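Thu 26 February

Germination trials, old bean and pea seed – notes for me and for Dagný, who is back next week and will want to know where everything stands.

Spent most of the morning on the Flalcombe packets, the ones that came to us in a biscuit tin in October with the dates rubbed off half of them. I do love a tin of old seed, and I will admit I lost a good while just reading the handwriting! The paper test is the same as ever: damp towel, rolled up, into a bag, name and date on the bag in pencil (pencil, please, the marker ran again). I set 50 seeds of the climbing pea and 50 of the dwarf, so 100 in all, and left the rest in the tin.

The Baláž bean is the one I worry over. We had only 20 seeds to spare and I didn't like to use even that many, but six have split their coats already and the others look plump, so I am hopeful. Dagný Mogensen thought a light nick with a file would help the hard ones along. I have left them alone for now – she can nick them herself if she still feels strongly on Monday.

Warm shelf
The Daltent mat is running hotter at the back than the front, so I turned the trays end for end before lunch. Somebody should do that again tomorrow. The thermostat probe had slipped under the tray and I taped it down with the blue tape, which may or may not hold. If the peas on the back row come up leggy, that is why.

Cold shelf
Plates go on the wire shelves as before, no lids. Sprouted ones toward the back right, small red beans to the middle left, and please leave the egg at the front where it is.
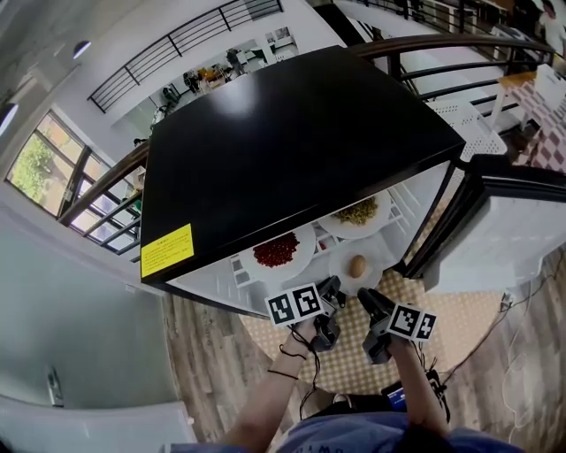
Still to do
Write to Gridden about the paper envelopes, the last lot wouldn't stay gummed. Copy the October list into the big book. Look for the other half of the Flalcombe labels, which I am nearly sure went into the drawer with the twine.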